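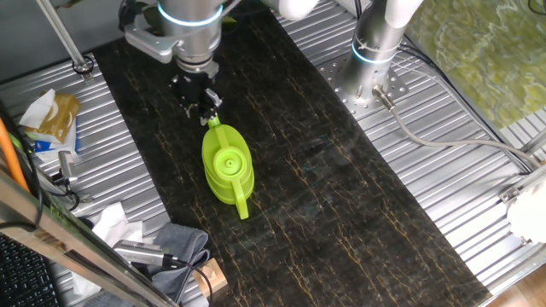
A lime-green watering can over the dark marble-patterned board at Illum.

Watering cans get their turn at Grarngate

July 14, 2020

If you have a houseplant or two at home, and by now most of us have a few more than we planned on, you will know the small daily business of finding the watering can, filling it at the kitchen sink and getting it across the room without leaving a trail. Jocelyn Javier has been thinking about that trip across the room for a good long while, and this summer she has finally turned it into a little show at Illum, the shop and workroom she runs on the Grarngate side of Fastton.

The show is called "Pour," and it is given over entirely to the plain household watering can. Javier has gathered 20 of them, borrowed from neighbors, customers and one very generous aunt, and she is happy to talk about any of them for as long as you care to stand there. Some are old metal ones with dents in the side. Others are bright plastic ones of the sort you pick up at the hardware store on a Saturday morning and then keep for years without giving them a second thought.

The lime-green one has quickly become a favorite with visitors, and it is easy to see why. It has a tall arched handle, a rounded body and a long slender spout, and the plastic lets the light in a little, so that the green goes from pale to deep along the molded ridges. Against the near-black board, with its thin gold and tan veins, it looks about as cheerful as a watering can is able to look.

"I grew up with one very much like it," Javier said. "My mother kept hers on the back step, and if you moved it you heard about it at supper. I think a lot of people have a can like that somewhere in their lives, and they come in and start telling me about it before they have even got the door closed."

Javier is particular about spouts, and she will tell you so. A long narrow one, she says, lets you get in under the leaves and put the water down at the soil, where most houseplants would like to have it. A short wide one is quicker for the tomatoes but makes a mess of a windowsill. She is fond of a high handle too, as it gives you somewhere to move your hand when the can is full and heavy at the start and then light toward the end.

The marble-patterned board was the idea of Georges Sleiman, who teaches evening drawing classes in Fastton and has helped Javier with her displays since she opened. He had wanted something dark and long, he said, so the colors would stand up for themselves, and he went through a fair number of samples in May before settling on the one with the gold streaks. "White made everything look like a catalog," Sleiman said. "On the dark one you notice the shape first, and then you start noticing the handle, and before long you have spent ten minutes on a watering can."

The pair are also putting on an afternoon for children, who are invited to bring a can from home and draw it. There is room for six at a time, so Javier asks families to call ahead, and she would be grateful if the cans could arrive empty. Paper and pencils are provided, and so is lemonade, made by Javier herself and on the tart side.

Anyone with a can they would like to lend is welcome to bring it by the shop, which is on the corner across from the Espiritu bakery. Javier ties a paper tag to each handle with the owner's name and, if they feel like writing one, a line or two on where the can came from. She would especially like to see a small copper one, having been promised two in the spring and received neither. "Pour" is free to visit during regular shop hours.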